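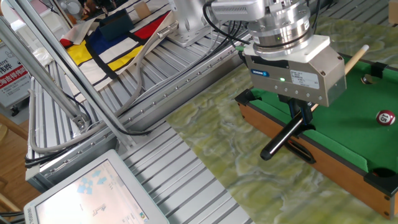

Do we really need another games room?

The residents' newsletter doesn't usually carry opinion, but I was asked for a few words on the Tindmont proposal and these are mine. The short version is that I am not convinced. The long version follows.

For those who missed the letter through the door, Hovow, who manage the building, want to turn the ground-floor reading room into what they call a "social leisure space". The letter is dated 16/03/2024 and runs to four pages, of which one and a half are drawings of people laughing near a sofa. There would be a pool table, table football, a big screen and a drinks machine. The books would go "to a suitable location", and anyone who remembers what happened to the bicycle pump will know how much weight to put on that.

The claim that troubles me most is on page two. "Residents overwhelmingly support the change," it says. I asked what this was based on. The answer, when it came, was that 23 people had filled in an online form and most of them had ticked "yes" or "maybe". There are 80 flats at Tindmont. I have seen the form, and the question was "Would you like more opportunities to meet your neighbours?" I would have ticked yes to that myself. It doesn't mention books, or pool, or the loss of the only quiet room we have.

Then there is the matter of whether games rooms get used at all. Every new block I have visited in the past few years has one, and I can't remember seeing anybody in them. My sister-in-law's building has table tennis with no net. At Dadgate, across the river, the games room opened with a party and a speech, and the last time I called in there the door was locked and you had to ring a number for the key. I rang it. It went to a recorded message.

Hovow say Dadgate is a different sort of building with a different sort of resident. Perhaps it is. I'd like to be told what the difference is before we copy it.
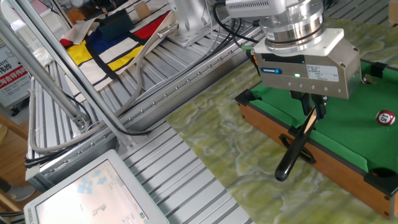 Size is the other thing they are vague about. The reading room is long but it is narrow, and the pillar by the second window has not moved, whatever the drawing suggests. A full pool table needs clear floor on every side or you spend the evening poking the wall. When I raised this I was told that "smaller formats are available". I'm sure they are. They go right down to the miniature sort with a wooden rail and a little black cue to match, and one of those can be put on any table in the building without knocking anything down. If small is the answer, then by all means buy a small one, put it in the cupboard with the jigsaws, and leave the shelves where they are.

I was told this was not in the spirit of the proposal.

Now the money. The letter says the work will cost residents "nothing extra this year". I have lived here long enough to read that sentence slowly. Ivanov, the contractor named in the letter, have quoted for the fitting out, but we haven't been shown the quote. The only sum that appears anywhere is £500 for "book relocation", and I would love to know how it was arrived at. I offered to move them myself with a trolley. As for next year, the upkeep of the room will come out of the service charge, and the service charge has never yet gone down to thank us for our patience.

Etelka Kovács in flat 33 takes the other side, and she asked me to say so. She thinks the reading room is gloomy, that the heating clanks, and that the young families on the upper floors have nowhere to go on a wet afternoon. She is right about the heating. She is probably right about the families too, although I would want to hear it from them, and it seems to me that a child on a wet afternoon might be glad of a book now and then. 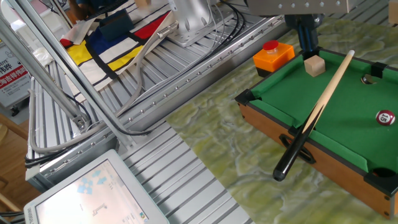
Where she and I agree is that the choice shouldn't be made on the strength of that form. We have both written to Hovow asking for three things: the quote in full, a proper plan with measurements on it, and a vote with one slip per flat and a plain question. "Do you want the reading room replaced by a games room, yes or no" would do. So far we have had an email thanking us for our engagement.

The plan as it stands is for work to start in September. That sounds a long way off and I suspect it is meant to. If you have a view, whichever way it goes, please put it in writing to the management office and keep a copy. Notes left in the suggestion box by the lifts will not do, as the box has been screwed shut since the repainting.

The reading room is open as normal until then. The large-print shelf has been tidied and there are two new crime novels on it, both of which I found rather far-fetched.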